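Gehwegreinigung in der Betriebskostenabrechnung plötzlich viel teurer

Eingestellt von Ruoxi Cheng, Juni

Hallo zusammen, ich habe meine Abrechnung von der Hausverwaltung Nukero bekommen und komme bei einem Posten nicht weiter. Es geht um die Reinigung der Gehwege und den Winterdienst.
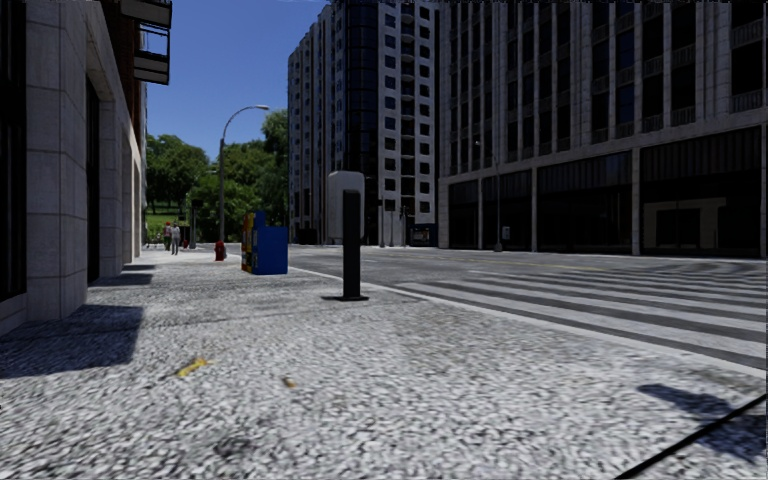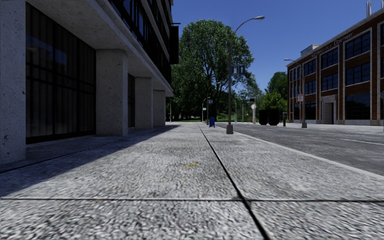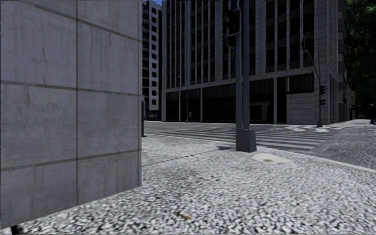
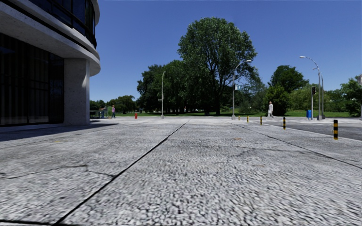
Ausgabe 23, Seite 16

Auf meine Wohnung entfallen dafür 282 Euro. Im Jahr davor hat das noch der Hausmeister gemacht, und der Betrag war deutlich niedriger. Jetzt steht als Dienstleister die Firma Surex drin. Der Winter war mild, gestreut wurde bei uns kaum, das habe ich allerdings nicht mitgeschrieben. Eine Erklärung lag der Abrechnung nicht bei, nur die Gesamtsumme und der Verteilerschlüssel nach Wohnfläche.

Darf die Verwaltung einfach eine Firma beauftragen und die Kosten komplett weitergeben? Und muss ich erst zahlen und dann widersprechen oder umgekehrt? Der Mietvertrag verweist nur allgemein auf die Betriebskostenverordnung.

Danke schon mal
Ruoxi

Sinéad Horgan

Umlagefähig ist das grundsätzlich. Straßenreinigung steht in der Betriebskostenverordnung, und dazu gehört auch der Gehweg, wenn die Gemeinde die Pflicht auf die Eigentümer übertragen hat. Der Verweis im Mietvertrag reicht in der Regel aus. Der Vermieter darf auch eine Firma beauftragen. Er muss dabei nicht die billigste nehmen, aber er muss wirtschaftlich handeln.

Vorgehen würde ich so: Verlang schriftlich Einsicht in die Belege. Das sind in deinem Fall der Vertrag mit Surex, die Rechnungen und, falls vorhanden, die Einsatznachweise für den Winterdienst. Schau im Vertrag nach, ob pauschal oder pro Einsatz abgerechnet wird. Bei einer Pauschale spielt der milde Winter keine Rolle, die zahlt man für die Bereitschaft mit. Schau auch, ob Arbeiten enthalten sind, die da nicht hineingehören. Bei uns waren Reparaturen am Plattenbelag mit drin, das ist Instandhaltung und Sache des Vermieters. Nach meinem Schreiben wurde der Posten um fast 16 Prozent gekürzt.

Wichtig ist noch, ob der Hausmeister weiterhin in der Abrechnung steht. Wenn er für dieselbe Arbeit bezahlt wird, wäre das doppelt.

Für Einwendungen hast du nach Zugang der Abrechnung zwölf Monate Zeit. Eine Nachzahlung kannst du unter Vorbehalt leisten, dann schreib das auch so in die Überweisung. Solange dir die Einsicht verweigert wird, darfst du die Nachzahlung normalerweise zurückhalten. Im Zweifel vorher beim Mieterverein nachfragen.

Esau

ist bei uns auch so, alles wird teurer. würde gar nichts zahlen und abwarten ob die sich melden

Mac Suibhne

Abwarten würde ich nicht, das gibt nur Mahnungen. Sinéad hat das meiste schon geschrieben. Ergänzung: Lass dir den Lohnanteil bescheinigen. Den kannst du als haushaltsnahe Dienstleistung in der Steuererklärung angeben, auch für den öffentlichen Gehweg vor dem Haus. Die Fahrbahn zählt nicht dazu. Bei mir hat die Verwaltung die Bescheinigung nach 3 Wochen geschickt.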